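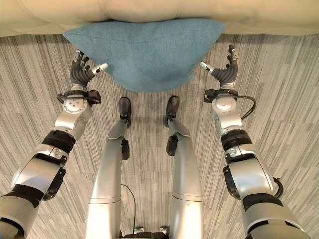
Re: [renal-dosing] Rounding doses down in older patients

From: Firdevs Işık
Date: 24 July 2026

> We have been asked to settle the wording in section 2 of the Skivham
> dosing sheet. At the moment it says to use the lab's reported kidney
> function for everyone. The Vidcombe group wants the calculated
> clearance instead, using actual body weight, for anyone on a drug with
> a narrow margin. Does anyone object? If I don't hear back I will put
> it in as they wrote it. I'd also like to drop the paragraph on rounding,
> as I don't think people read it.

I have no objection to the calculated clearance. I do object to "actual body weight" standing there by itself. In a very heavy patient it will overstate the clearance, and the people on the wards will follow the sheet as written. Could we say which weight to use and when? The old Plidbridge sheet had a short table for this and I never heard a complaint about it. I can type it out again if the file has been lost.

Please keep the paragraph on rounding. We had a case at our site this month that turned on it. The patient was 82, with a stable creatinine, and the clearance worked out at 40 mL/min. Our own chart has a cut-off at 40, and it doesn't say which side of the line 40 belongs to. One pharmacist read it as the full dose and the other read it as the reduced one. They phoned me and we went with the reduced dose and an early level. The level was fine, but that tells us little about who was right.

So my request is that every cut-off in the new sheet be written as "40 or above" or "below 40" and never as a range that shares an end with the next range. I went through the draft last night and the shared ends are in both of the antibiotic tables and in the one for anticoagulants. The digoxin entry is fine.

A few smaller things while I have it open:

The draft gives creatinine in mg/dL in one footnote and in micromoles per litre everywhere else. It should be micromoles throughout.

The footnote on muscle wasting has gone missing between the last version and this one. A low creatinine in a frail person doesn't mean good kidneys, and the newer staff need that in front of them.

The reference to the Juntunen review is to the version from 2000. There is a later one and the advice on repeat testing changed. Whoever has access to the library, please check the page numbers before we cite it again.

I can't make the next call but I am happy to mark up the tables and send them around before then. If someone has already started on that, let me know and I'll leave it alone.

Firdevs

_______________________________________________
renal-dosing mailing list
To unsubscribe, send a blank message with "unsubscribe" in the subject line.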